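Certified Wood Should Say Where It Came From

The label on a piece of certified lumber answers one question, whether somebody checked. It leaves out which forest, in which year, and against which version of the rules. I think buyers are owed those answers, and I think certification programs will keep losing ground until they give them.

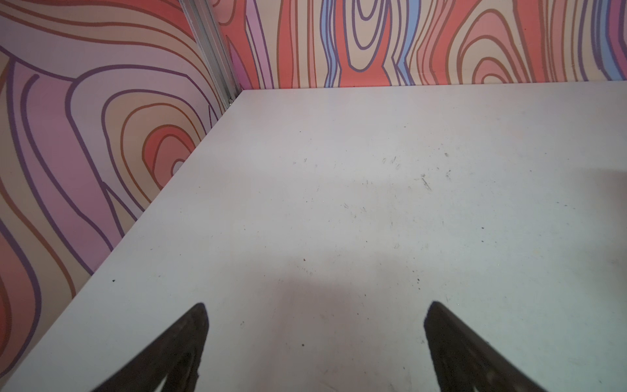 By Matvii Yatsenko
Opinion | Forests and Trade

I spent most of my working life buying hardwood for a furniture maker, and for most of that time I treated the certificate as the end of the matter. The mill sent a code, I copied the code onto the order, and the order went through. In December a supplier's code came back as expired. The wood had already been cut, dried and shipped. I called the mill and was told the renewal was in process. I called the certifier and was told the same thing. Neither could say which stand the boards came from.

The Gritcombe district shows how this plays out on the ground. It has 3287 acres of managed woodland, and 2232 of them are enrolled in a certification program. The rest is owned by families who were quoted a price for the audit and said no thanks. All of it goes to the same two sawmills. At the mill gate, logs from enrolled land and logs from land next door are supposed to be kept apart. Sometimes they are. When the yard is full, the mill switches to a credit system, in which it may sell as much certified wood as it took in, no matter which boards carry the stamp.

The credit system is legal and it is written into the standard. I don't call it fraud. But a customer who pays extra for a certified tabletop believes the tree came from a well-run forest, and under credits it may have come from across the road.

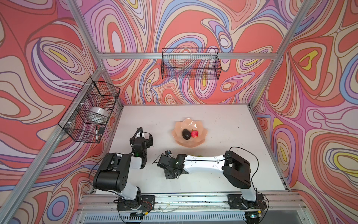
Patterned walls around a white tabletop.

Defenders of the programs say that tracing every board would cost too much. I took that seriously until I saw what Stirna does. Stirna is a small cooperative that tags each load at the landing with a number, and the number follows the load through sawing and drying to the invoice. The tags are cheap. The work is mostly a matter of habit, and the sawyers grumbled for a season and then stopped. A buyer can look up the parcel and read the harvest plan, including the parts that went badly. One plan I read admitted to rutting along a stream crossing and listed the repairs.

Gittins, a much larger operation, publishes a summary every year with handsome maps and no parcel numbers. Both companies carry the same label. From the store aisle they look identical.

The other objection is that small owners can't handle more paperwork. I agree with that one. An owner with 200 acres and a part-time forester already has a folder of forms thicker than any harvest plan. So take some of the forms away. Drop the yearly policy statements and the signed declarations that repeat state law, and ask for a map, a plan, and a record of what was cut. Most owners I have dealt with keep those anyway.

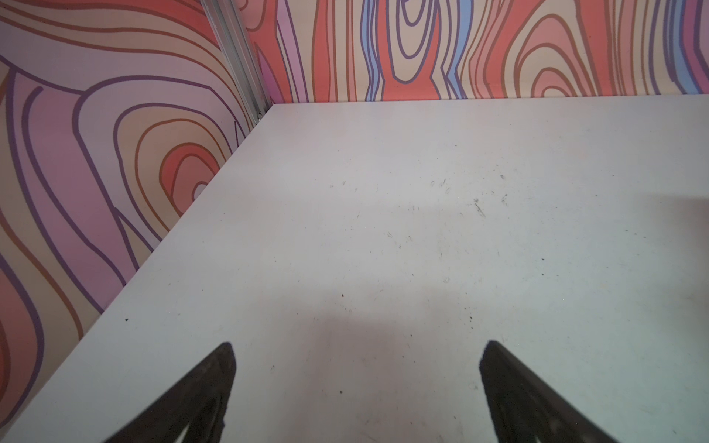
Policy and Regulation

State agencies could help here without passing a new law. Harvest notices are already filed in most places where I bought wood, and they already name the parcel. Letting a certifier link to the notice would settle the question of origin for a large share of the supply. The Lindano office tried this as a pilot. The complaint I heard most often was that the search page was slow.

Public buyers should move first. Schools and county offices order a lot of desks and shelving, and their contracts usually ask for certified wood without asking anything else. Adding one line that requires the parcel of origin would push the mills harder than any campaign I can think of. Mills that run on credits would have to choose between sorting their yards and giving up those orders.

I would still buy certified wood over wood with no paper at all. The audits do catch things, and I have seen bad logging stopped by them. But I would pay more for the parcel number than for the stamp — and if I were still placing orders, I'd be asking for it on every one.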